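About Romach

Romach is a small school of furniture repair and wood finishing. We teach adults, mostly in the evening, and we have been in the same building since the first course. Sorcha Cullinane started the school after she had worked many years in restoration shops, and I joined her later to teach finishing. My name is Aidan Phelan and I also write these pages, so please forgive my English if it is sometimes too straight.

In all, 374 people have finished a course with us. Many came with one chair from a grandmother and stayed for the second level.

We teach by hand first. A student learns to read the direction of the grain before we give any stain or oil, and this takes more evenings than people expect. The colour of a finish is the last decision - it should not hide bad sanding. 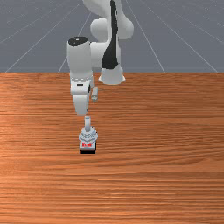 Our courses

There are three levels. Bakivton is for beginners and goes for 13 weeks, every Thursday at half past six. Fjeld is about old finishes: shellac, wax, and how to clean without taking away the age. Dalel is the workshop level, where you bring your own piece and we help you to finish it.

Groups are small, so please write to us early. Tools are included in the fee, but aprons are not. If you have an allergy to solvents, tell us before you enrol and we will organise water-based products for you.

What we believe about finish

A warm brown with reddish parts can be very beautiful, and it does not have to be even from one side to the other. We ask students to look at their work in morning light and again under a lamp before they add one more coat.

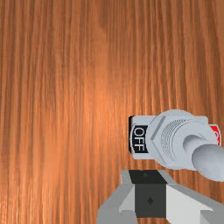

Sorcha Cullinane adds that a student should always keep the first test board, even the ugly one, and write on the back which oil was used and how many coats.

The office is open in the afternoon, except in July.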